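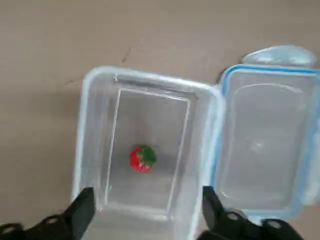

Re: how many demos before it stops fumbling?

tromen_bench wrote:
I'm at 312 demos of the strawberry and the clear box and I'm torn. Half of me wants to keep going to 1000 before I train anything. The other half is sick of strawberries. What did you all do?

lalden45 wrote:
Train now! I did my first run on 105 and learned more from watching it fail than from another week of recording. Mine kept closing on the rim - clear plastic is rough on a wrist camera.

sadeghi_fan wrote:
Disagree, sorry. With see-through stuff you want a lot more, and you want the box moved and turned every time. If the lid always lies open to the right, that's the only lid it'll ever know.

tromen_bench wrote:
Ugh, the lid. I've been pretty lazy about that, it's on the right in nearly all of them. Do I toss those?

lalden45 wrote:
No way, keep them. Add 45 with the box turned and see if anything changes.

sadeghi_fan wrote:
45 won't touch it. I tried that in January with the Trondance scripts and got the same bad habit back, just slower. Change the lighting too while you're at it.

tromen_bench wrote:
OK, training tonight on what I have, then turning the box tomorrow. Will post the numbers, good or ugly.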